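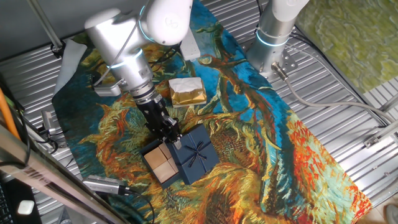

A navy gift box with its lid and ribbon bow, next to a gold-sided package on a painterly printed cloth.

Gift wrapping season has started early at the Lanport craft hall, and what a cheerful start it is! The Sisitz Gift Fair opens its doors in March with a whole corner given over to boxes, bows and printed cloth, and organizers say 179 makers have already signed up for a table.

The big draw this year is cloth. Large printed pieces full of swirling brushstrokes – deep teal and bright blue running into orange, red and yellow – look wonderful under a plain dark box, and they can be used again long after the present has been opened. Visitors will be able to try folding and knotting them at the Bautista Street end of the hall, where 900 pieces of cloth and paper will be set out for anyone who wants to have a go.

Boxes get their own session too. A square navy box with a matching ribbon takes very little dressing up, and the workshop leaders plan to show how to tie a bow with wide loops and tails that sit nicely on the lid. Shiny foil will be on the tables as well, crinkles and all, for people who like their parcels bright.

Last year's fair drew 2,571 visitors, and a fair number of them went home with ribbon trailing out of their bags. This time the hall stays open until 8 p.m., so there is room to drop in after work. Entry is $3, with free parking behind the old Rarham mill. Sign-up sheets for the bow-tying session are at the hall's front desk, and beginners are very welcome.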